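Place mat

A place mat, also called a table mat, is a flat covering laid on a table beneath a plate and cutlery. It protects the surface from heat, scratches and spills, and marks out one diner's share of the table.

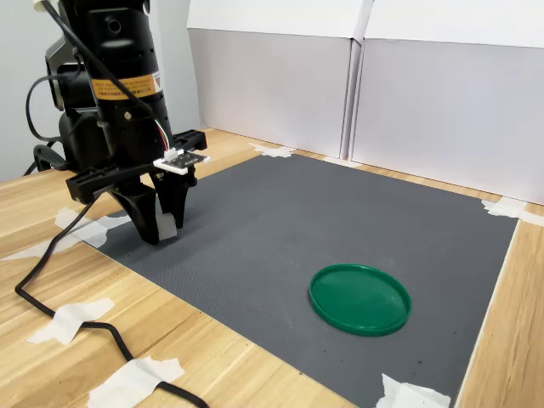 What is the difference between a place mat and a tablecloth?

A place mat covers only the part of the table used by one person, while a tablecloth covers the whole top and usually hangs over the sides. The two may be used together, with the mat on top, and many households keep cloths for formal meals and mats for everyday use.

Materials

Mats are made from woven cotton, linen, rush, cork, felt, leather, slate, glass, silicone and several kinds of plastic. Woven mats can often be washed by machine but give little protection from a hot dish. Cork is a poor conductor of heat and is widely used as a backing for printed boards. Slate and glass are hard-wearing, although both can scratch a soft timber table unless they are fitted with felt or rubber feet.

Textured mats hold crockery in place better than smooth ones. Crumbs collect in the weave or ribbing, and these mats are normally cleaned with a soft brush before being wiped.

Shape and size

Most mats are rectangular, with the long side parallel to the edge of the table. Oval and round mats are common on round tables, where the corners of rectangular mats tend to overlap. A wedge-shaped pattern, narrower on the side nearest the centre, was sold for some years by Kozłowski, a maker of table linen, and is still found second-hand.

Smaller mats made for cups and glasses are known as coasters. Larger ones, placed in the middle of the table under serving dishes, are sometimes listed separately in catalogues as centre mats or heat mats.

Collections

The household museum at Welthorpe holds 1,459 mats, of which 1,052 are woven. The remainder are mostly printed boards – landscapes, hunting subjects and views of harbours – together with paper mats from cafés and railway dining cars. The woven mats are stored flat between sheets of acid-free tissue, and the display is changed each February. Two mats of plaited rush from Zutholm are kept in a darkened case, as the fibre becomes brittle in strong light.

The museum's catalogue groups the boards by printer. The largest group comes from the Nerkell works, which printed on hardboard and later on melamine.

Care

Wet mats should not be left on bare or waxed timber, where trapped moisture may cause white marks. Linen is best ironed while slightly damp. Cork-backed boards are wiped with a damp cloth and stood on edge to dry; soaking loosens the glue.

See also: Coaster; Table linen; Tablecloth; Trivet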